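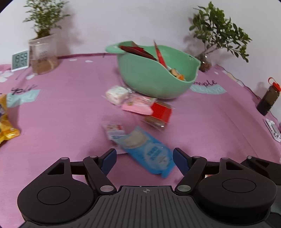

Opening drift is a fault of hand-held grippers used for recording manual tasks. The opening between the fingers, as it is stored in the recording, slowly moves away from the real opening. In some older texts it is called Indska drift, after the test series in which it was first described. The fault does not stop the tool from working, and for this reason it can remain in a collection of recordings for a long time.

Origin of the name

The Indska series was made by the firm Wistel to prepare training material for a sorting robot called Ebihara. The operators picked up small household goods and put them in a container. In March, the engineer Rūta Paju noticed that Ebihara closed its fingers too early and pushed light packets away before it could hold them. The robot was first thought to be guilty, and its motors were changed. The error stayed the same. 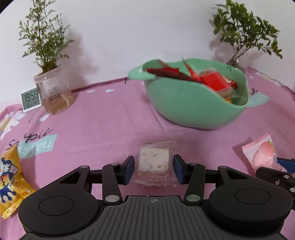
Soft and wrapped goods make the fault more difficult to find. A wrapper gives way before the fingers meet anything firm, so a wrong value for the opening can look like a normal grip. With a hard object the same error is seen quickly, as the fingers seem to close through it. Paju compared the stored values with a steel gauge and found a difference of 6 mm at the end of a long session. Of 259 recordings in the series, 34 were later withdrawn.

Causes

The usual cause is a joint that becomes loose where the finger linkage meets the sensor shaft. The finger then moves a little before the sensor does. A second cause is a wrong zero position, when the tool is switched on with the fingers not fully closed. 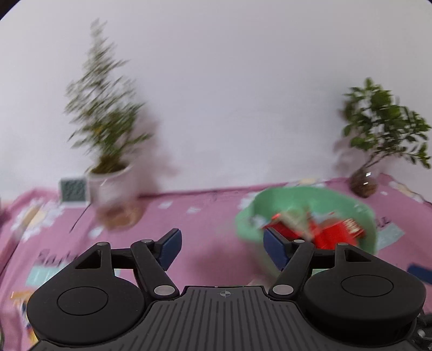 Drift is often confused with errors of timing between the camera and the sensor. The two can be separated by looking at slow movements, where a timing error becomes small and drift does not. Fast movements are of little use for this test. When the tool turns quickly, the picture is smeared, as with the streaked leaves of the tall plant and the soft outline of the green bowl, and the position of an edge cannot be measured well. Wellington Batista, in a report for Drorkska, advised to leave such parts out of the comparison.

Detection and prevention

The common check is to close the fingers fully at the start and at the end of each session and to compare the two values. If they differ, the joint is tightened and the session is repeated. When two grippers are in use at one table, each must be checked separately — a good result for one says nothing of the other.
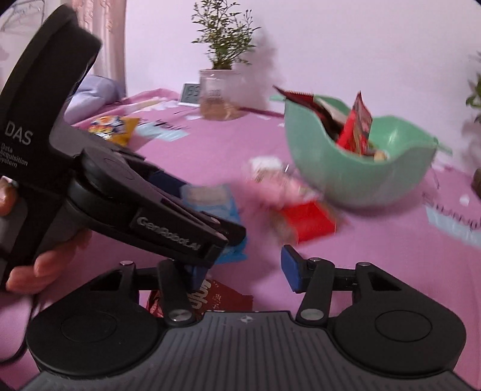
A hand-held gripper with the lettering "DAS" over a light blue packet; in front, the spread fingers of a second gripper.

Wistel later added a reminder to its software, which asks for a new check after nine recordings. Drift from a loose joint cannot be fully corrected afterwards, as the size of the error changes with the direction of movement. A wrong zero position can be corrected if the closed position was recorded at least once.

See also: Backlash; Calibration; Sensor drift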